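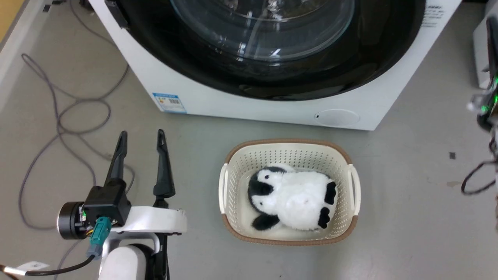

Washer, basket and floor, laundry area, Flat 3

LAUNDRY AREA CHECK
Property: 116 Geller Road, Flat 3
Checked by: Elsie Tuhiwai
Date: 21st December
Copy to: Warrick Waaka

1. Machine position and level
OK. Doesn't rock when pushed at the top corners.

2. Door, rim and glass
OK. Glass sound, no chips. Seal wiped out by hand, some lint in the bottom fold. Door closes first time.

3. Energy label
OK. Still on the front panel, lower left. Leave on.

4. Round cover at floor level, lower right of front
COMMENT. Opens with a coin but stiff. Keep baskets clear of it so a tray can go underneath. Corey to clean behind it at the next visit.

5. Hoses and tap
OK. Dry at both ends after a rinse cycle. Tap turns fully off.

6. Floor
OK. Grey floor is scuffed and has a few small dark marks. Tried a damp cloth on them, no change. Wear only, not chargeable.

7. Cables
ACTION. Grey cable loose in loops across the floor on the left. Trip risk for anyone carrying washing. To be coiled and clipped along the wall. Second time noted, see April sheet.

8. Baskets and storage
OK. One cream plastic basket with brown rim, both handles firm, no split holes in the sides. Plush penguin in it at time of check. Tenant asks if it can go through the machine. Read the sewn-in label first; if washable, use a cool gentle cycle in a net bag and dry it flat.

9. Ventilation
COMMENT. Fan runs but is noisy. Job 622 already open with Stonis, no date given yet.

10. Socket and plug
OK. No scorching, plug fully home.

Result: pass with 2 comments and one action. Item 7 to be done before the flat is checked again.

Signed: E. Tuhiwai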